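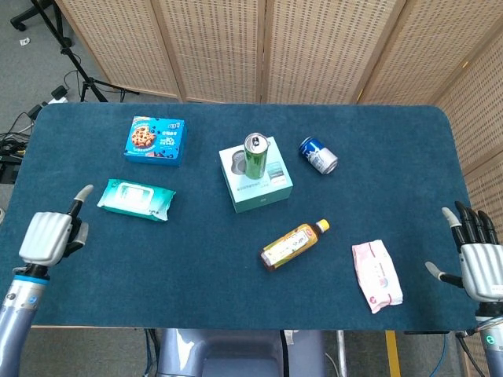 Surface cover, dark teal, with packaged goods on top.

Tranirwood TW-202 Felt-Type Table Cover
Dark teal, rounded corners
Supplied by Ustora

Overview

The TW-202 is a cut-to-shape textile cover for rectangular worktables. It gives a hard tabletop a uniform, low-glare surface for sorting, staging, packing and display of small packaged goods. The face is a short needle-punched pile with the look and feel of felt carpet. The reverse is a rubberized backing that holds the cover in position under normal use without clips or adhesive.

The cover is made to the outline of the table it will sit on. Corners are radiused at the factory and should not be trimmed on site. Square corners on this type of material lift and fray with repeated contact from sleeves and carton edges, and Tranirwood no longer offers them in the 202 series.

Suitable contents

The surface was developed for mixed household and grocery items handled one at a time. Typical loads include:

Flat cartons such as cookie boxes
Soft packs such as wet wipes with a resealable flap
Square boxes used as a base for stacking
Aluminum drink cans, upright or on their side
Plastic drink bottles with screw caps

Cylindrical items are the usual reason for ordering a pile surface over a smooth laminate. A can or bottle laid on its side on the TW-202 settles into the pile and resists rolling on a level table. The cover will not hold a cylinder on a sloped table. Maximum recommended slope is 2 degrees, measured across the short side.

Soft packs have crimped plastic ends that tend to slide on coated tops. On the pile face they stay at the angle at which they are put down. Cartons can be pushed across the surface, but sliding resistance is noticeably higher than on bare laminate, and light cartons should be lifted if the print finish matters.

Stacking

An upright can may be stood on a rigid box placed on the cover. The box must have a flat base. Boxes with a bowed or softened base will rock on a pile surface more than on a hard one – check before stacking anything that is open or can spill. Stacking on soft packs is not recommended on any surface.

Specification

Model: TW-202
Face: 100% polyester, needle-punched
Backing: styrene-butadiene rubber
Color: dark teal (code 13)
Edge: straight cut, heat sealed
Corner: factory radius
Maximum length in one piece: 382 cm
Finish: matte, uncoated
Use: indoor, dry
Seams: none within maximum length

Tables longer than the maximum are covered in two pieces with a butt joint. The joint is visible. Specify its position on the order form, or it will be placed at the midpoint.

Color

Dark teal is the standard stock color. It was selected for contrast with the most common packaging: bright blue, white, yellow, pale green and bare metal can ends all read clearly against it. Items with teal printing are harder to separate from the background at a distance, although the white areas on most such packs give a usable outline. Customers who handle mainly teal or dark green packaging should request a sample of the gray (code 2) before ordering.

Shade can vary slightly between production lots. Where several tables will stand side by side, order all covers together and note this on the order form.

Fitting

Clean and dry the tabletop. Unroll the cover face up and leave it flat overnight at room temperature. Align the long edge first, then work toward the opposite side with the palm of the hand. Roll memory at the ends normally disappears within a day. Do not use an iron or a heat gun.

The cover can be lifted and refitted. For permanent fitting, Madigan double-sided carpet tape may be applied along the perimeter. Tape leaves residue on painted tops.

Care

Vacuum with a plain suction head. Rotating brushes raise the pile and should not be used. Blot drink spills immediately with a white cloth, then wipe with cold water and a small amount of neutral detergent. Tea, cola and other colored drinks will mark the lighter grades if left, and are less visible on dark teal. Do not machine wash.

Carton dust and paper fiber show on dark colors. A lint roller is adequate for daily use.

Limitations

The TW-202 is not rated for food contact and should not be used for unwrapped food. It is not an antistatic product. For electronic assembly, see the Brodano mat range, which is stocked separately.

Knives and box cutters will cut the face. Cuts do not run, but they cannot be repaired. Open cartons on another surface where possible.

Ordering

Supply the table length, width and corner radius in centimeters. If the radius is not known, send a paper tracing of one corner. All four corners are cut to the same radius unless stated otherwise. Covers are made to order and cannot be returned if cut to the dimensions given.

Samples are available in both colors, one per customer, without charge. The sample is the full construction, including backing, and may be used for a rolling or sliding test with your own goods – this is advised before any order of several tables.

Technical contact: Rogelio Lumbao, Ustora

Page revised March 8, 2019. Replaces the February edition. Changes: maximum length, corner options, tape note.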